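Girkeck Neighborhood Watch
Minutes, March meeting, started 7:05 p.m.

I took the notes again, so blame me for the spelling. Good turnout, and thanks to whoever brought the coffee cake!

Last month's minutes got approved without anybody reading them out loud.

Police update. The deputy went over the February numbers for our side of town: 46 calls, and 7 of those were car break-ins, mostly along Prirkby Road. Every one of the cars was unlocked. He asked us (again) to take garage door openers inside at night. I admit I went out and got mine after the meeting.

Speeding on Vörös Street. This took up most of the evening. The radar sign clocked 92 drivers over the limit in one week, and people had plenty to say about it - I quit writing after the third story about the same pickup. The deputy will ask for extra patrols during school drop-off. We voted to ask the town for a second sign at the Osent end. Passed, two against.
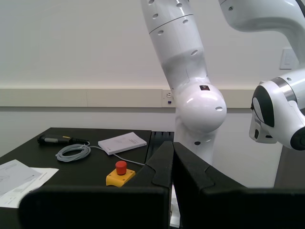
Adelino Bragança
Recording Secretary, Girkeck Neighborhood Watch

Money. We have $500 set aside for porch light bulbs and new street decals. I moved that we spend it all before summer, and it passed. If you want a bulb, put your name on the sheet at the library desk.

Catalytic converters. Two more gone from the church lot. The deputy can etch your plate number on yours for free, but you need to call the non-emergency line first and get a time.

Still open: who is taking over the phone tree from me? I've done it four years, folks.

Wrapped up at 8:40. Next meeting same room, bring a chair if you can.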